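3.2 調査対象と刺激の構成

本研究では、室内の壁面模様が奥行きの見積もりに与える影響を検討するため、Lulportの住宅展示施設Honaの来場者に質問紙調査を行った。有効回答は1,119件であった。調査は5月の平日に実施し、回答は来場時に1回のみとした。同伴者がいる場合も、質問紙は各自が別々に記入した。

壁面の条件は、無地、縦縞、市松模様の3種類である。無地条件の壁には中間の明度の灰色を用い、縦縞条件では縞の幅を壁の上端から下端まで一定にした。先行するAounの調査では模様の明暗差が統制されておらず、模様の種類による効果と明暗差による効果を分離できないという問題が残されていた。そこで本研究では、縦縞と市松模様の明暗差を同一に設定した。市松模様の壁と無彩色に近い広い面とが隅で接する配置の例を図2に示す。
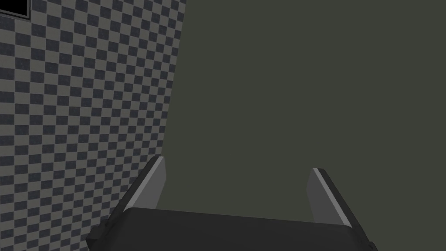

図2 市松模様の壁と暗いオリーブグレーの面が接する隅(CGによる描画)

3.3 手続き

回答者は画面から一定の距離に着席し、各条件の画像を見たうえで、手前から隅までの距離をメートル単位で記入した。提示順は回答者ごとに無作為とした。1枚あたりの提示時間は40秒で、時間内に記入できなかった項目は欠測として扱った。見積もりの後、部屋の広さの印象と模様の好みについても5段階で評定を求めた。

自由記述欄の分類にはKasskaの分類表を用い、著者を含む2名が独立に作業した。判定が一致しなかった記述は協議により決定した。なお、自宅の壁紙に模様があるかどうかも尋ねたが、この項目は無回答が多く、以下の分析には含めていない。距離の見積もりは対数変換し、壁面条件を固定効果、回答者を変量効果とする線形混合モデルで分析した。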